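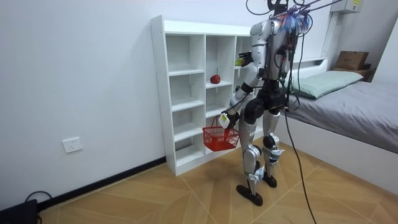
Ehab El Sherbiny

Inventory (video games)

An inventory is the part of a video game that records what the player's character is carrying and lets the player look at it, move it around, use it or throw it away. The word covers both the list of items held in the game's memory and the screen that shows them. Inventories are found in role-playing games, survival games, adventure games, many shooters and a large share of strategy games. Games in which objects take effect the moment they are touched, such as most early platform games, are usually said to have no inventory.

Origins

The idea comes from two older sources. Tabletop role-playing games asked players to write their belongings on a character sheet, often with a weight next to each item. Text adventures on mainframe and home computers let the player type a command, commonly shortened to a single letter, to get a list of things being carried. Early computer role-playing games joined the two, keeping the list of the text adventure and adding the weights and equipment of the tabletop game.

Graphical adventure games replaced the typed list with a row or panel of small pictures. Items could then be picked out with a cursor and applied to something in the game world or to each other. Console games had to do the same job with a direction pad and a few buttons, and many of them kept to short text lists long after computer games had moved to icons.

Main types

List inventories show items as lines of text, sometimes with a small icon, a value and a weight. They take up little room and are easy to sort. Long lists are slow to move through with a controller, so they are normally split into tabs for weapons, armor, food and so on. What counts as which category varies a good deal, and items such as keys, notes and crafting parts often end up under a tab called Misc.

Slot inventories give the player a set number of places, each of which holds one item or one stack of the same item. Every item takes up one place regardless of its size in the game world. A sword and a ring are equal. Stacks normally have an upper limit, and a stack that goes over the limit spills into the next free slot. Slot inventories are the usual choice in survival and crafting games, where the player handles large amounts of a few raw materials.

Grid inventories, also called tile or spatial inventories, give each item a shape made up of squares. A knife may be one square wide and two tall, while a rifle may stretch across most of the bag. The player has to fit the shapes together. Most grid inventories allow an item to be turned by a quarter, and some allow bags to be placed inside bags. The fitting is sometimes treated as a chore the player can skip with a sort button and sometimes as a part of the game in its own right. A small group of games has gone further and made packing the whole of the play, with combat carried out automatically once the bag is full.

Weight inventories set no limit on the number of items but add up their weights and compare the total to what the character can carry. Going over the limit may stop the character from running, stop it from moving at all, or drain stamina. Weight is often combined with one of the other types.

Physical inventories have no separate screen, or only a partial one. The items are objects in the world that can be seen on the character's belt or back, in a vehicle, or in a room the player returns to. This type is common in virtual reality games, where the player reaches over a shoulder or down to the hip to take hold of something.

Storage

Most games with a carried inventory also have fixed storage, usually called a stash, chest, bank or locker. It is larger than the carried inventory and can be reached only in certain places, such as a home base. In some games every chest opens onto the same shared contents. In others each container is separate, and players label them or place them according to a system of their own. 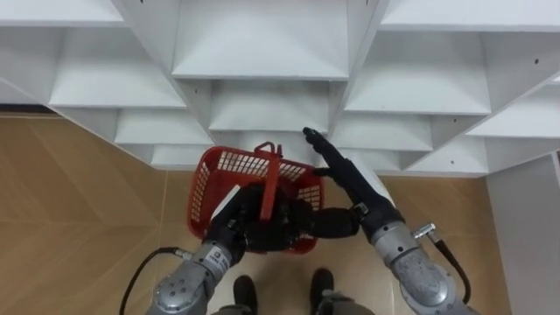
Fixed storage may be shown as a grid on a menu or built as furniture that displays what is in it. Display storage limits the player to what will fit on the model, and the limit is visible without opening anything. The difference between the fixed and the carried kind follows ordinary household goods: the compartments of the white shelf unit stay where they are and each has its own walls, while the red plastic basket has one shared space and can be taken to the shelf and away again. Games that copy both usually let the basket type be filled in any order and make the shelf type accept one kind of item in each compartment. The second rule is helpful in multiplayer games, in which a player looking for rope can go straight to the compartment where rope is kept.

Automatic sorting from carried to fixed storage is now common. The simplest version is a button that moves every item the chest already contains at least one of. Factory and automation games hand the work to belts, pipes or sorting machines that the player has to build.

Example: Zirnbridge

Zirnbridge, a trading and exploration game developed by Somix, uses several of these types together. The player character carries a slot inventory with 13 slots, of which two are reserved for tools. The river barge that serves as a base has a grid hold, and loading it unevenly makes the barge harder to steer. Goods sold in the towns of Predetti and Szczepańska have to be unloaded onto market stalls, which work as display storage, and buyers respond only to what has been put on view.

At release a stack could hold 35 of most goods. An update in November raised this to 60 and added a button for moving a full stack in a single press. Players had complained mainly about grain and nails, both of which are bought in bulk early in the game and filled the hold within a few trips. The stack limit for medicines was left as it was. The update also changed the way the hold is drawn, with heavy cargo outlined in a darker color - a change that was later carried over to the market stalls.

The carried inventory does not pause the game. Trading menus do. Somix has kept this arrangement in all versions, including the handheld one, where the slots are laid out in a single column along the left side of the screen.

Design considerations

The size of an inventory affects how long players stay away from their base. A small inventory leads to short trips and frequent decisions about what to leave behind. A large one allows long trips but tends to fill with items the player never uses. Designers often begin with a small inventory and sell or award extra space as the game goes on, so that a new bag becomes a reward comparable to a new weapon.

Whether the game stops while the inventory is open is a separate choice. Pausing gives the player time to read and compare. Keeping the game running puts pressure on the player to arrange things beforehand, and is typical of horror and survival games. Online games for several players generally cannot pause, and many offer a quick bar, a short row of slots tied to number keys or a radial menu, for anything needed in a hurry.

Quest items are a frequent source of trouble. If they take up normal space, the player can run out of room because of objects that may not be dropped. If they are kept in a separate, unlimited section, this is avoided, although the items may then be forgotten. A third approach removes the item from the inventory altogether and records it as a note in the journal.

Accessibility has received more attention as text on screens has become smaller. Common options include larger icons, item names that are always shown, patterns or symbols in addition to color for rarity levels, and a hold-to-drop setting that prevents items from being thrown away by mistake. Grid inventories are harder to operate with a limited set of inputs than list inventories, and some games with a grid offer a list view as an alternative.

Related terms

Encumbrance: the penalty for carrying too much, in weight or in bulk.

Loadout: a saved selection of equipment that can be put on all at once. In some shooters it replaces the inventory completely.

Vendor trash: items with no use except to be sold. Many games mark them so that they can be sold together.

Hoarding: keeping consumable items for a later need that does not come up. It is often mentioned in connection with healing potions - the strongest ones in particular - that are still in the bag when the game has been finished.

Bank character: in online games, a second character created only to hold items for the first.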